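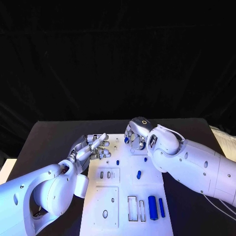 ## Ticket 129: blue parts binding on the white work board

**Site:** Wistdale bench room
**Item:** Wallin work board, white, with cut-out plates and pins
**Reported:** June
**Priority:** normal
**Status:** open, waiting on parts

### Problem as reported

Some of the blue parts won't seat properly on the board. They go partway and stop, or they go in and then need a hard pull to come out. It started after the board was wiped down and put back on the dark table. The same parts worked fine on the old board, which has gone back to Sutavach.

### Checks so far

1. Took every loose part off the board and checked the holes for grit. Found a bit of fluff in two of them and cleared it with a dry brush. No change.
2. Checked that the board sits flat. It rocked slightly at the near left corner. Put a strip of thin card under that corner and the rocking stopped. Parts still bind.
3. Measured the blue cylinders from the spare bag. They're all the same, 18 mm across. Parts from the older Dratum bag are a hair smaller and drop in without trouble.
4. Tried the Dratum parts in the same holes. All good, so the holes aren't badly out.
5. Wiped the new parts with a damp cloth and let them dry overnight. A little better, but the tight ones are still tight.

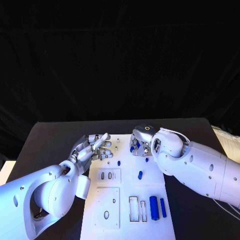
The pins were next. They're small metal posts standing up from the upper part of the board, and one of them felt loose when turned by hand. Took it out, cleaned the thread and did it up again finger tight. Don't use pliers on these. The last board had a pin over-tightened and the hole cracked on the underside.

Checked the pins with a small square afterwards. No lean that I could measure.

### Workaround

Use the Dratum parts until the replacements come in. Keep the two lots in separate bags, as the colour is too close to sort by eye. If a new part sticks, twist it a quarter turn while lifting and don't lever it out against a plate. The plate edges mark easily.

### Notes

- The black curtain behind the table can stay up. Just make sure the hem isn't caught under the board when the table is moved.
- Asked Wallin for a replacement bag, order line 63. They want two of the tight parts sent back for measuring.
- Card strip is still under the near left corner. Leave it there.

### Update, 2:40 pm

Wallin replied. Replacement parts are on the way and the tight ones can be posted in the same box. Will try the new bag in every hole before closing this.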